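4.2 Two grippers in the Stotach apartment

We wanted a room set that would make a gripper work for its living, and Stotach turned out to be a joy in that respect. It gives us a stone-walled bedroom and a bathroom, both furnished with the clutter that tidy benchmark tables leave out. We compared the Skoltetti parallel gripper and the wider Bornus gripper on the same simulated arm, with the same controller (Lodhi) and the same 2 camera placements. All 1392 episodes were run by Bushra Qureshi and logged with the settings listed in the appendix.

The bed is our favorite test surface. A panda toy near the foot is bulky and forgiving, while the dark, flat, book-like item in the middle of the sheet offers very little to close on (Figure 3a). The purple pillow sits at the other extreme — flat, thin and rounded.
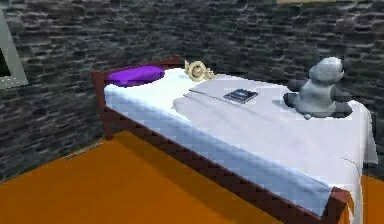 4.2.1 Bathroom targets

Here the difficulty shifts from shape to clearance. The plunger stands on the floor beside the toilet, and its nearly transparent handle is a wonderful stress case for the depth estimator. The small glass cup nearby raises the same problem at a lower height. On top of the tank, the blue bottle and the flat brown brush are close enough together that an open Bornus gripper often touched both (Figure 3b). Skoltetti did better on the tank, and we were delighted to see it reach the brush in more than 6 starting poses without any retuning of Lodhi. 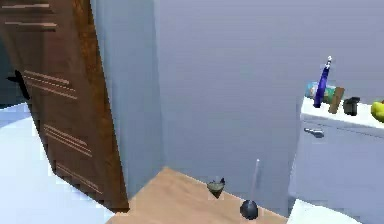
4.2.2 Camera placement and approach

The second camera placement was chosen for the approach phase, and it taught us the most. With the gripper low beside the bed, only its upper part enters the image, and its gray plates have to be picked out against dark gray stone (Figure 3c). Our segmentation model lost the outline repeatedly in such views. The purple bedding gave it no trouble at all, so we now report errors against stone and against bedding separately — a small change that made the two grippers much easier to compare.

Figure 3. Views from Stotach: (a) bed with objects, (b) bathroom, (c) gripper approach beside the bed.

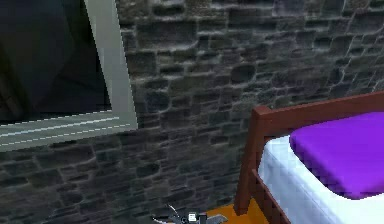

4.3 Controller settings

Lodhi was run with default gains for both grippers. Only the closing speed was changed, and only for Bornus.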